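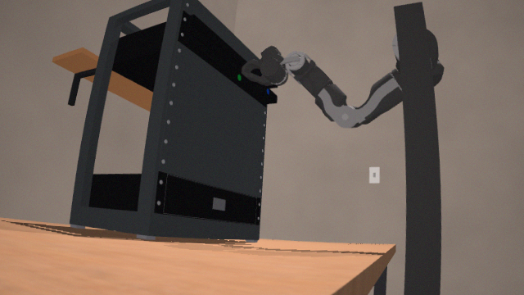
Umuvach wrote under the first version of this page that he bought a small rack, put it on a shelf in the hall closet, and after one month his network drive was sending him temperature warnings every evening. He asked which fan he should buy. My answer was that he should wait with the fan and first look at how the air moves in the closet. I have now rewritten the whole page with his question in mind.

How to keep home network equipment cool in a small room

I am not an engineer. I keep the network for my own home and for the workshop of Plastmont, where the only free place was a storage room without a window. The steps are the same for both.

Step 1. Measure before you change anything

Take a simple room thermometer and put it at the height of your equipment, but not touching it. Write down the number in the morning and again at 9 in the evening. Do this for 5 days with the door closed as usual. Many people skip this step and later they cannot say if the fan has helped or not.

Step 2. Add up the heat

Almost all the electricity which your equipment takes from the wall becomes heat in the room. Look at the power meter, or at the labels on the power supplies if you have no meter. The labels show the maximum, so the real value is lower. In the Plastmont room my meter showed 900 watts when everything was working at the same time, and this is like a small electric heater that you never switch off. At home I have much less, and still the closet was getting warm. 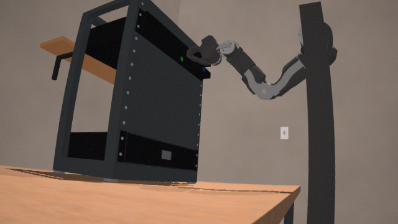 Step 3. Give the air a way in and a way out

Warm air goes up. If your closet door has no opening, the warm air stays under the ceiling and slowly fills the closet from the top. You need one opening low in the door and one opening high, on the door or on the wall. Two openings at the same height work badly. I used plastic grilles from Thevar, and any grille from a hardware store will do. The low one must not be hidden behind boxes or shoes.

Please do not make a hole in a wall before you know what is inside it. In a rented home ask the owner first. It is also possible to take off the door and hang a light curtain which ends 4 inches above the floor.

Step 4. Close the short ways

In a rack, the warm air from the back can return to the front through the empty places, and then the equipment breathes the same air again. Blank panels stop this. They are cheap and they need only a screwdriver. Leave free space behind the rack too, so that the cables are not pressed against the wall.

Step 5. Only now think about a fan

If the evening number is still too high for you, put a quiet fan at the high opening, blowing out. I have a Sinov fan with a thermostat and I am satisfied with it, although the cable was shorter than I expected. Check the arrow on the side of the fan. Mine was the wrong way for a whole weekend.

Step 6. Measure again

Repeat step 1 with the same thermometer in the same place. In my closet the evening temperature was 13 degrees Fahrenheit lower than before, and most of this came from the two openings. I had the fan switched off in that test.

Clean the grilles when you see dust on them. In July I also move the big backups to the night, when the house is cooler.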